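How to clean and look after a wicker toy basket

A rattan basket will put up with years of blocks and toy cars being thrown into it, but the weave collects crumbs and dust that a quick wipe doesn't shift. The job takes half an hour, plus drying time. I do ours every March and again before the winter.

You will need a soft paintbrush, a vacuum cleaner with a brush head, two cloths, washing-up liquid and a bowl of lukewarm water.

Empty the basket and turn it upside down over newspaper. Tap the base with your hand, then turn it back and vacuum the floor of it, where the weave is tightest. Use the paintbrush along the braided rim, working in the direction of the twist.

Add a few drops of washing-up liquid to the water. Wring the cloth out well – it should be damp, no more – and wipe the inside first, then the outside. Go over it again with plain water. 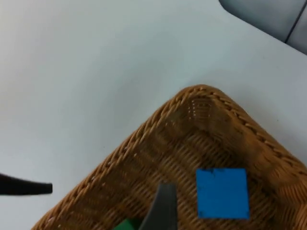 Leave the basket to dry somewhere airy, away from radiators. Ours can take up to 80 minutes by an open window, longer if the day is wet. Don't put anything back until the corners feel dry to the touch.

Check for loose ends while you wait. Tuck them back under the next strand, or snip them close and rub the cut with fine sandpaper. A strand that has snapped on the rim can be held with a dab of wood glue and a clothes peg overnight.

Wash plastic blocks in warm soapy water and dry them on a towel. Painted wooden ones should only be wiped. Put the heavy pieces in first – they sit better on the bottom and don't drag on the sides when the basket is carried.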